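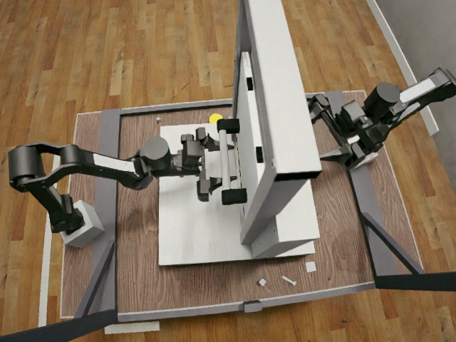

The leader of the opposition group on Woslow Council has called for the November vote on boundary changes to be put back, saying residents in Drisell have not been properly heard.

Speaking after the meeting of October 12, 2022, the leader said the plan would move 3,798 electors into a ward "with which they share neither a school nor a bus route".

"We had up to 600 written replies and were given 60 minutes to debate them," the leader said. "That is no way to treat people who took the trouble to write."

Asked whether the group would support a smaller change, the leader did not rule it out – provided that Drisell kept its own councillor. Talks with the ruling group would resume before the vote.

"Our door is open," the leader added. "We have asked for a date and are waiting for a reply."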